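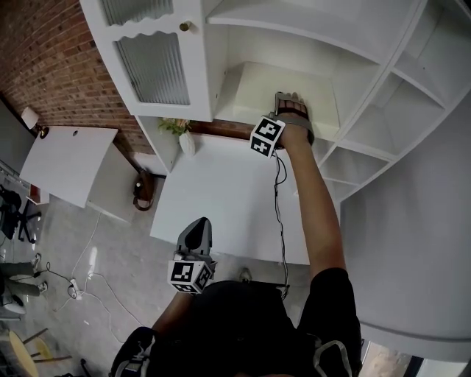
Latencia y chasquidos al grabar voz con la interfaz Bromora

Estado: resuelto
Categoría: audio / grabación doméstica
Equipo: interfaz Bromora de dos entradas, micrófono de condensador Adolen, portátil con 8 GB de memoria

Descripción del problema

Al grabar voz sobre una base ya mezclada, la señal me llega a los auriculares con retraso. Además aparecen chasquidos cada pocos compases, siempre que hay más de 4 pistas con efectos activos. El proyecto está a 115 pulsaciones por minuto y en los pasajes rápidos es imposible cantar a tiempo. Los chasquidos quedan grabados en el archivo, no son solo de la escucha.

Antes de instalar la última versión del controlador no ocurría. La versión anterior ya no aparece en la página de descargas.

Pruebas realizadas antes de abrir la incidencia

1. Cambiar el cable USB. Sin cambios.
2. Conectar la interfaz directamente al portátil, sin concentrador. Menos chasquidos, la latencia sigue igual.
3. Desinstalar y reinstalar el controlador. Sin cambios.
4. Probar el micrófono con otra interfaz prestada. Graba limpio, así que descarto el Adolen.
5. Desactivar el wifi durante la toma. Ninguna diferencia apreciable.

Primera respuesta de soporte

Indique por favor el tamaño de búfer y la frecuencia de muestreo, tanto en el programa de grabación como en el panel de control de la interfaz. Si los dos valores de frecuencia no coinciden, el sistema convierte la señal en tiempo real y eso explica los chasquidos. Compruebe también si tiene cargada la reverberación Arnalholm en el canal maestro. Es un efecto que añade retardo propio aunque esté en silencio.

Respuesta del usuario

Búfer a 1024 muestras. El programa estaba a 48 kHz y el panel de la interfaz a 44,1 kHz. No lo había mirado, supongo que la actualización restableció el panel a los valores de fábrica. La Arnalholm está en el maestro, sí. 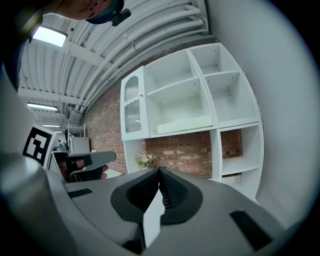 He puesto las dos frecuencias a 48 kHz y reiniciado. Los chasquidos han desaparecido en una toma de aproximadamente 8 minutos. La latencia continúa, aunque la voz ya queda bien grabada.

Segunda respuesta de soporte

Para la latencia, siga este orden:

Quite la Arnalholm del maestro mientras graba. Puede volver a activarla en la mezcla.
Baje el búfer a 128 muestras. Si vuelven los chasquidos, suba a 256.
Congele las pistas de instrumentos virtuales que no vaya a tocar.
Active la monitorización directa en el panel de la interfaz y silencie la escucha de la pista de voz en el programa, o se oirá dos veces.

Respuesta del usuario

Con 128 muestras volvía algún chasquido suelto. Con 256 y las pistas congeladas, ninguno. La monitorización directa funciona y ya puedo cantar a tiempo. Echo en falta algo de reverberación en los auriculares, pero para grabar me sirve.

Queda una duda: al cerrar el programa, el panel vuelve a veces a 44,1 kHz. Lo corrijo a mano antes de abrir el proyecto.

Cierre

El cambio de frecuencia al cerrar queda registrado como error del controlador y se sigue en una incidencia aparte. Mientras tanto, abra primero el panel, fije 48 kHz y después abra el proyecto. Si el problema vuelve con la frecuencia ya fijada, responda en este mismo hilo y adjunte el informe que genera el panel en la pestaña de diagnóstico.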